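Zamamell practice texts

Hi, and thanks for downloading this! I'm Nelly Huamán and I put this folder together for people who want to get quicker on a ten-key number pad (I do data entry for a living, and my old drills bored me silly). It works with Vesa, the little practice app I use at home, but the files are plain text, so you can load them into pretty much anything.

What you get

There are 70 drills in three folders. Grajales is the easy one — short numbers, no decimals. Clellow mixes in dates, prices and phone-style strings. The mixed folder is just long invoices, and I still mess those up before coffee.

Each line is one entry, and you press Enter at the end of it. Blank lines are skipped. Please don't rename the files, the app sorts them by name and you'll end up with lesson 12 before lesson 2 (ask me how I know!).

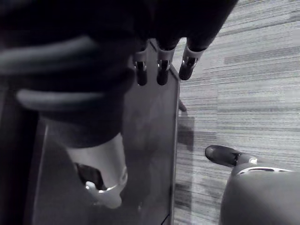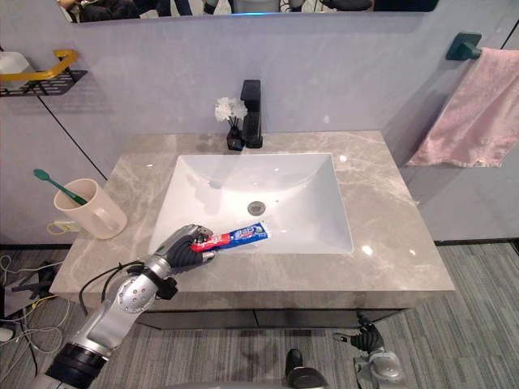
Dark fingertips in the first, white sink and black faucet in the second.

Scoring

Vesa shows keystrokes per hour and an error rate. I'd ignore the speed number for the first week or so and go for clean runs. When you get 3 clean runs in a row, move up a drill.

Known problems

A few drills in Clellow use a comma for thousands, and some keypads don't have that key. I'm fixing them one by one. The January batch had a doubled last line in every file, so grab the October 2018 one if yours does that.

Use the drills however you like, at work or in class. If you write new ones, send them over and I'll add them with your name on top.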